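My day with the robots at Stutberg

Have you ever wondered what a robot can see? I have, quite a lot, so when the Stutberg workshop opened its doors in March I got there before they had even put the sign out. I had a notebook, a cheese sandwich and far too many questions.

The workshop is in a long brick building behind the bus station. They used to mend buses in it, and there are still yellow lines painted on the floor where the buses were parked. Now the robots work between the lines and visitors have to stay outside them. A very tall boy in front of me put one toe over and got told off straight away!

What is a robot, anyway?

I thought I knew this one. A robot is a metal person who says "beep", right? Well, no. The robots at Stutberg have no legs, no face and nothing to say for themselves. They are arms. Each one is bolted to a heavy table, and it bends in several places, a bit like your own arm bends at the shoulder, the elbow and the wrist.

Agata Carbone showed us round. She teaches the arms their jobs, and she told us that a robot is a machine that can sense something, work out what to do about it, and then move. Sense, decide, move. She made us all shout it together. (The dads were the loudest.)

Think about a toaster. It gets hot and it pops up, but it has no idea whether you put bread in it or a sock. So most toasters aren't robots. If your toaster could look for the bread, pick it up and put it in the slot, then you could start calling it one.

Meet Zilholm

The arm we spent most time with is called Zilholm. The one on the next table is called D'Amico, and I forgot to ask who chose the names, which I am still cross about.

Zilholm's job is sorting. Things are put in front of it and it has to pick them up and move them to the right tray. At the end of its arm is a gripper, which is the robot word for a hand. This one has 2 fingers. That doesn't sound like enough, does it? Try it yourself. Use just your thumb and one finger to pick up a pencil, then a grape, then a sheet of paper lying flat on a table. The pencil is easy. The grape is all right if you're gentle. The paper is horrible!

Agata said squeezing is one of the hardest things to teach. Squeeze too softly and you drop it. Squeeze too hard and, well, goodbye grape.

How do you teach an arm?

You might think somebody types in "please pick up the block" and off it goes. I did. What really happens is much more like learning to tie your shoelaces. Somebody shows it, then shows it again, and again, and again.

Agata holds a pair of handles, and when she moves them the arm moves too. While she does the job, a computer keeps a record of how the arm moved and what its cameras saw. For one small job, picking up a block and putting it in a tray, she did it 200 times. Two hundred! I asked if she got bored and she said she listens to the radio.

After that the computer looks for a pattern in all those goes. It tries to learn what usually comes next when the picture looks a certain way. Then it has a try by itself, and somebody stands next to the big red stop button just in case.

I was allowed a turn with the handles. I got the block into the tray on try number 7. The other six went on the floor, on the table and once very nearly in a lady's handbag.

Eyes on its wrist

Now we come to my favourite part. Your eyes are in your head, but Zilholm has a little camera down by its gripper. Imagine having an eye on the back of your hand! When you reached into your school bag you would see right inside it. When you scratched your nose you would see, um, a lot of nose.

A wrist camera is very handy for close-up jobs, as it goes wherever the gripper goes. But cameras can have trouble when something is very near. Hold your finger up and bring it slowly towards one eye (don't poke it!). First it's a nice sharp finger, and then it turns into a big soft blob. We say it has gone out of focus.

Agata let us look at pictures from a wrist camera, and I asked for a copy of one because I liked the colours.
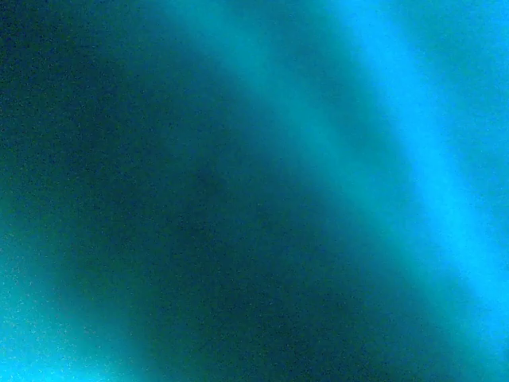 A wrist camera picture. Everything in it is soft and blurry.

Doesn't it look like being under the sea? There's a dark patch and then bright blue curves going round it. Look closely and you'll find tiny speckles all over. Those are called noise, even though they don't make a sound. Noise is what we call little mistakes in a picture, where some dots come out lighter or darker than they should. You often get it when a camera hasn't got much light to work with.

I guessed a whale. The girl next to me guessed a swimming pool. I couldn't tell you what it is, and a robot would have a tough time with it as well, as there isn't one clear edge to find. Edges help a lot when you want to know where a thing stops and the table starts.

So lots of robots have more than one camera. One rides along on the wrist and another might watch from further away, and if one gets a blurry picture the other may still have a good one. You do something a bit like this when you take a step back from a jigsaw to find where a piece goes.

Things to try at home

Be a robot arm! Ask a grown-up or a friend to shut their eyes and hold out one hand. You are the computer. Tell them how to pick up a spoon, using only the words left, right, forward, back, up, down, open and close. It takes ages. My brother and I needed most of teatime to move one spoon, and he said I was a rubbish computer.

When you've done that, swap over.

If you want to go and see for yourself, there's another open day coming up at Nurkedwood, in the hall next to the library. It starts at 10 in the morning. Wear shoes with closed toes, and bring your own sandwich — the café only had soup.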